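Consumer Claims and Evidence
Handout 7: Reading a product study

Most of you will never run a trial. You will read the results of other people's trials for the rest of your lives, usually in a form that has been trimmed by someone with something to sell. Today's material covers how to read them slowly.

Start with the Brudix sleep pillow, the case from the reading packet. The brochure says users "slept better after 2 weeks." Better than what? The full report, which you had to ask for, shows that 40 people started and 16 sent back the final survey. The brochure gives the average for the 16. I would like to know how the other 24 slept. Maybe fine. Maybe they threw the pillow in a closet. The report doesn't say, and the brochure doesn't admit there is a gap.

Dropouts matter because people who hate a product tend to stop filling out forms about it. When a claim rests only on those who finished, treat it as a claim about people who liked the thing enough to finish.

Next, the comparison group. Brudix had none. People often buy a pillow when their sleep is at its worst, and bad stretches tend to ease on their own. The textbook calls this regression to the mean. You may call it waiting.

Look also at where the test took place. The Astlow floor cleaner was tested on new tile in a lab. Your kitchen is probably not that. A polished setting makes a result look more solid than it is.

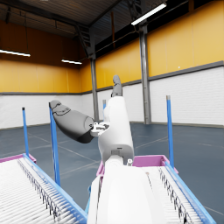
Fig. 1. Computer rendering: white robot arm in a large indoor hall.

Then there is the question of who paid. Funding by the seller doesn't make a study false, and I get tired of papers that stop there as if the job were done. Find the weak step. The Erdem vitamin study was paid for by Erdem, but its real trouble is that it measured energy, mood, focus, appetite and several other things, then reported only the two that improved. Test enough outcomes and something will go up by luck.

Terms to know: baseline, dropout, comparison group, regression to the mean, outcome switching.

For next class
Read the Firkby toothpaste summary and the full report. Write one page on a single difference between them that would change a buyer's mind. Quote both. Please don't write that "more research is needed." Tell me which research, and what result would make you drop your objection.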